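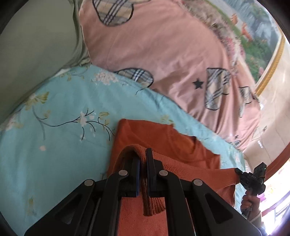
One reader of the May issue, writing from Plinton, asked whether the Taltus could be left to fold the washing by itself yet. It cannot. Knitwear still needs a person within reach.

Section 5 – Folding knitwear

Last updated: May

1. Lay the garment flat on a bed or table.
2. Close the jaws on a ribbed edge – hem or cuff – and not on the open knit.
3. Lift slowly. Stop if the knit begins to stretch.
4. Lower the edge on to the body of the garment and open the jaws.

Note: Out of 200 trial folds, 47 had to be finished by hand. Most were jumpers.

CAUTION: Keep fingers clear of the linkage joints while the jaws are closing.

Contact Diser Support | © Mavromatis | Back to top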